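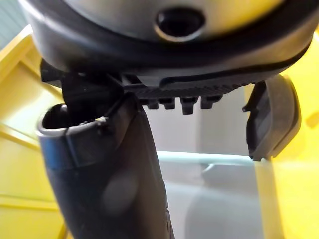

Section 4: Filling and Levelling the Tandeck Rain Tank

Before you begin, find somewhere to put the tank that you'll still like in ten years. Full, the Tandeck weighs 459 kg, and it has no interest in your second thoughts.

4.1 Preparing the base

1. Choose level ground within 2 metres of the downpipe. Your idea of level and the spirit level's idea may differ. Go with the spirit level.
2. Dig out the grass, roots and any garden gnomes to a depth of 142 mm.
3. Fill with crushed rock, compact it, then top with pavers. Jumping up and down in gumboots does not count as compaction. Hire the plate.
4. Check for level again in both directions.

CAUTION: Do not stand the tank on timber sleepers, old tyres or a pallet from behind the bottle shop. Damage caused by a failed base is not covered by the Foverach warranty, and we've heard all the stories.

4.2 Connecting the downpipe

1. Fit the leaf screen to the inlet, mesh side up.
2. Cut the downpipe 142 mm above the screen. Measure from the screen, with the tank in its final position.
3. Attach the Trenus diverter using the two clamps supplied. Tighten by hand, then a quarter turn with a screwdriver. A half turn cracks the collar. Spare collars are part no. 1418 and are priced to encourage restraint.
4. Run the overflow hose to a stormwater drain or garden bed. The neighbour's driveway is neither.

NOTE: If your gutters haven't been cleaned since last November, clean them now. The diverter handles dust and the odd gum leaf. It was not designed for a possum's nest.

4.3 First fill

1. Close the tap at the base. Check that it's closed.
2. Let the first good rain run through the diverter to waste.
3. Once the tank is a quarter full, look for weeping at the tap thread. If there's a drip, drain the tank, rewrap the thread with tape in a clockwise direction and start again.

CAUTION: Tank water is for gardens, cars and muddy dogs. Do not drink it. For connection to a toilet or laundry, see Section 7 and a licensed plumber, in either order.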